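Häufige Fragen zum Celmont-Mietpaket für Bäckereien und Frühstücksbuffets

Schön, dass Sie sich für unser Mietpaket interessieren! Wir bekommen dazu fast täglich Post und haben die Fragen gesammelt, die immer wiederkehren. Stand: 22. Dezember 2024 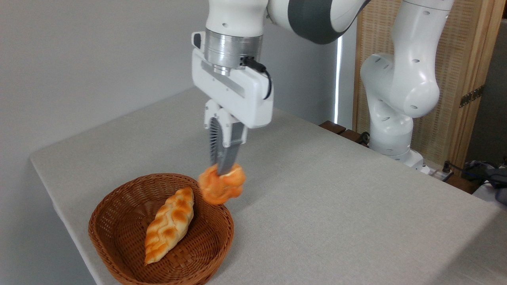 Was genau miete ich eigentlich?
Zum Paket gehören zwei Roboterarme mit Greifern, die Steuerung, die Verkabelung und unsere Software Kirent, mit der Sie die Abläufe einlernen. Den Tisch stellen meistens Sie, denn die allermeisten Betriebe haben schon einen, der passt (und wenn nicht, finden wir gemeinsam einen).

Muss ich beide Arme nehmen?
Nein, müssen Sie nicht. Viele unserer Kundinnen und Kunden fangen mit einem Arm an, lassen ihn ein paar Wochen Körbe bestücken und melden sich dann wegen des zweiten. Der lässt sich jederzeit nachrüsten, und die eingelernten Abläufe bleiben Ihnen selbstverständlich erhalten.

Zerdrückt der Greifer mir nicht die Brötchen?
Das ist die Frage, die Noémi Antal am Telefon am häufigsten hört, und sie beantwortet sie immer noch gern! Die Greifkraft stellen Sie für jedes Gebäck einzeln ein. Bei Brötchen mit fester Kruste geht das in wenigen Minuten, bei weichem Hefegebäck sollten Sie sich etwas mehr Zeit nehmen und ruhig mit Ware vom Vortag üben. Sehr Zartes wie gefüllte Blätterteigteilchen oder Baiser empfehlen wir derzeit nicht.

Kommt er auch mit geflochtenen Körben zurecht?
Ja, und mit Holzkisten oder Blechen ebenso. Der Korb sollte möglichst immer am selben Platz stehen. Leichte Körbe verrutschen gern einmal, da hilft eine dünne Antirutschmatte darunter, die wir Ihnen auf Wunsch mitschicken.

Wie viele Abläufe kann ich speichern?
216 Abläufe passen in die Steuerung. Das klingt nach viel, aber wenn Sie für jede Brotsorte und jede Korbgröße etwas Eigenes anlegen, kommt doch einiges zusammen. Ältere Abläufe können Sie auslagern und später wieder einspielen.

Brauche ich jemanden, der programmieren kann?
Überhaupt nicht. Sie führen den Arm von Hand zu den gewünschten Stellen und bestätigen jeden Punkt. Bei der Einrichtung ist Hugo Tejada oder Domingo Insaurralde bei Ihnen im Haus und übt mit Ihrem Team, bis alle sich sicher fühlen.

Wie steht es mit der Hygiene?
Die Fingerauflagen lassen sich abnehmen und getrennt reinigen, ein Wechselsatz liegt bei. Die Arme wischen Sie bitte nur feucht ab, nie abspritzen! Welche Vorgaben bei Ihnen vor Ort gelten, klären Sie am besten mit Ihrer zuständigen Behörde. Unsere Unterlagen dafür schicken wir Ihnen gern vorab.

Was kostet das Ganze?
Ein Arm kostet 1000 Euro Miete im Monat, beide zusammen 2000 Euro, jeweils zuzüglich Mehrwertsteuer. Die Mindestlaufzeit beträgt 4 Monate. Anlieferung und Einweisung sind enthalten, Ersatzauflagen ab dem zweiten Satz berechnen wir extra.

Kann ich mir das vorher einmal ansehen?
Aber sicher, und bringen Sie bitte Ihr eigenes Gebäck mit! Vorführungen gibt es in unserer Werkstatt in Prinville nach Absprache. Im Juni sind wir wegen der Messezeit nur eingeschränkt erreichbar, planen Sie dann bitte etwas Vorlauf ein. Termine vergibt Noémi Antal über das Kontaktformular.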